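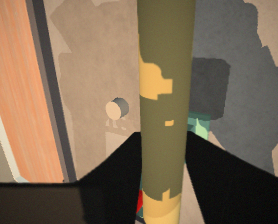 Prellitex Grasp Planner
Grasp planning and wrist-view perception for two-finger grippers

Plan it in sim, check it in sim, then send it to the arm. Same config file for both. No rewrite.

What you get
Planner, contact checker, wrist-view renderer and the Kordestani pose tracker. One installer. Command line plus a small desktop viewer.

Long thin parts
Rods, handles, tubes. Things that run right out of view when the wrist gets close. Tracker fits the axis from whatever section is visible, so you dont need to see either end. Tapered parts OK, set taper to "free" in the part file. Patterned surfaces OK too.

Shadows
Hard shadows used to wreck our edge fits. The shadow mask is now on by default. Turn it off for flat lighting, it costs you some speed.

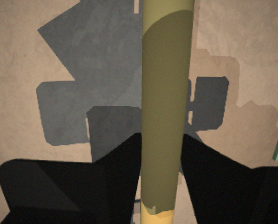
Wrist view in the simulator, both fingers at the rod.

Contact checker
Reports each finger separately. Left touching, right touching, gap, or overlap. Overlap means your collision mesh is off, fix that before you go near hardware. Log is plain text, one line per step.

Specs
Grippers: parallel two-finger, other types on request
Planner: up to 2000 grasp candidates per call
Control loop: 100 Hz
Camera streams: 4 max
Input: meshes, depth, color
Scripting: Python

Licensing
Single seat, $79 a month. Site license, ask us. Students get the viewer and the renderer free, planner is paid.

Whats new in the February build
- Otside scene import, textures come across now
- Low-res texture mode for older laptops
- Fixed: viewer lost the wrist camera after a reset
- Fixed: taper setting ignored when part file had no units
- Known issue: small objects hidden behind the part sometimes get added to the part mask. Patch is comming. Set the mask margin by hand for now.

Support
Kamran Shojaei runs the support desk out of the Elstead office. Send the part file and the log, both please, not screenshots. Replies mostly before noon.

Upgrading from an older build? Back up your part files first. The format changed and there is no converter going back.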